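Divdale Key Box and Viewing Log – for letting agents, sellers and small landlords

Wall-mounted key box plus the log that goes with it. Sold together, or box only if you already keep your own records. Made for people who have viewings going on when they can't be there themselves – flats on the market, lets between tenants, the house your mum is selling while she's already moved out.

Item no. 434
In stock. Goes out same day if ordered before noon.

What you get

Key box, steel body, rubber cover
Four fixing screws and wall plugs
Drilling template (on the back of the leaflet, don't throw it out)
Viewing log, 177 pages, one viewing per page
Two spare key tags, blank
Code card – keep this somewhere that isn't the property

How it works

Four-digit code, push buttons, no battery. You set the code with the door open, shut it, try it, then put the keys in. Please do it in that order. We get a call most weeks from somebody who's shut the keys in with a code they haven't tested. We can't open it for you from here.

Change the code after every agent or when a tradesman has finished. Takes under a minute once you've done it the first time.

The box holds five ordinary door keys or three of the long mortice sort. Fobs fit if they're flat. The chunky grey ones for underground car parks don't, measure first.

Fitting

Brick or stone. Not render on its own, not cladding, not a fence. Needs a 6 mm masonry bit. If it's a flat with a shared entrance ask the managing agent before you drill anything – plenty of buildings have a spot for them already, or a rule against them. Tenement stairs especially.

Set it at chest height and round the side if you've got a side. Out of the rain helps though the cover does a decent job. The buttons want a wipe and a bit of graphite powder once a year. Not oil.

The log

This is the half people skip and then come back for. Each page has time in, time out, who held the keys, who came, what they asked, anything left on or left open. Carbon sheet behind every page so the seller gets a copy and the agent keeps one. There's a notes strip at the bottom for second viewings and offers.

Tanvir Sivakumar rewrote the layout for us last year after running viewings on a block of flats at Budia Court. The old one had a box for the weather. Gone now. The new one has a line for meter readings insted, useful for lets.

If you want the log only, it's item 434L.

Before a viewing – the short list that's printed inside the cover

1. Heating on an hour before in winter. Windows open a crack in June.
2. Post off the mat.
3. Lights on in the hall and any room without a window.
4. Bedrooms: bed made, curtains open, tops mostly clear. 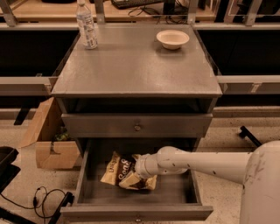

5. Loo seats down, bins out.
6. Pets elsewhere. Note the litter tray in the log if there is one.
7. Loft hatch pole where the viewer can find it.
8. Alarm off, and written down as off.

Sizes and colours

Box is black only. We did a white one but it marked badly and came back a lot. Log comes with a green cover or a navy cover, same inside. Tell us which at checkout or you'll get whichever is nearest the packing bench.

Bulk orders

Twenty sets and up go at the trade price. Branches ordering 600 or more logs in a year can have their name and phone number printed on the cover, no charge for the first plate. Artwork as a PDF please, not a photo of your shop sign. Vibeke Kjærgaard handles trade accounts and will do you a quote by email, usually by the next morning. She'll need a delivery address with someone there to sign, a pallet can't be left on the pavement.

Steinarsdóttir Lettings have used the set across their branches for a good while now and asked us for the longer carbon, so that's now standard on all of them.

Furnished lets

Use the inventory pages at the back of the log. 20 of them, tear-out, one per room. Every piece of furniture gets its own line, with condition at the start and condition at the end. Write down the small stuff too. Tenants don't argue over sofas much, it's the bedside tables and lamps. 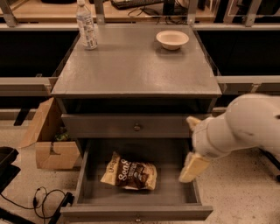
Three columns on each inventory page: item, condition, initials. Keep the wording plain and the same every time – good, fair, marked, broken. One line per thing. So for a bedside unit you'd put nightstand, grey, wooden, round metal knob on drawer, and then the condition. Don't put "bedroom furniture, ok" and hope. A deposit scheme adjudicator can't do anything with that, and neither can you eight months on when you're stood in the room trying to remember. Get the tenant to initial each page, not just the last.

Photos can be stapled to the page, there's a margin for it. Write the room on the back of each print.

Common questions

Is it insurance approved?
Check with your own insurer, they all differ. Some want the box out of sight from the road, some won't cover a property with one at all. Ask before you fit it and get the answer in writing.

Can I have two sets of keys in with two codes?
No, one code per box. Buy two boxes.

I've lost the code.
If the code card's gone as well then it's a locksmith. Sorry. The box will be scrap afterwards but the door won't be.

Does the log work for sales and lets?
Yes. Leave the meter line blank for sales, or fill it in anyway, it's handy at completion.

Do you do a version for phones?
Not at the moment. Detby, who print the log for us, can supply it as loose sheets for scanning if you'd rather. Item 434S, same price.

Can I buy the carbon sheets seperately?
Yes, packs only. Ring or email.

Delivery and returns

Mainland by courier, next working day if you order before noon. Islands take a bit longer, allow a week. Logs can come back unused within the month. Boxes can come back if they haven't been drilled to a wall – check the back plate for dust, we do.

Faulty buttons: send us a short video of it sticking and we'll post a new box. No need to return the old one, but take the keys out first.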